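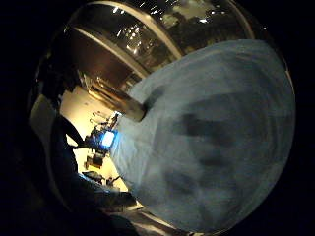 Ornport FC Season Tickets - Frequently Asked Questions

When do renewals close?
Renewals for the second half of the season close on November 25, 2019. After that, unclaimed seats go to the waiting list, which has 200 names on it.

Can I change my seat?
Yes, if one is free. Ask at the ticket office before you renew. Seats in the Swanepoel Stand are full until next September.

Are cup games included?
The first two home cup games are included. Later rounds are sold separately, and your seat is held for three days after the draw.

How do I get tickets for away games?
Season ticket holders can buy first. Smaller grounds give us fewer places - Sendau sends us 800 - so those games are sold by loyalty points.

Can a friend use my ticket?
Yes, for league games. An adult using a junior ticket has to pay the difference at the office and can't do it at the turnstile.

What happens if a game is called off?
Your ticket is good for the new date. We don't refund single games.

I lost my card. What now?
Email Lindiwe Tshabalala in the ticket office with your name and seat number. The old card is canceled the same day and the new one can be picked up at window 2 - bring photo ID.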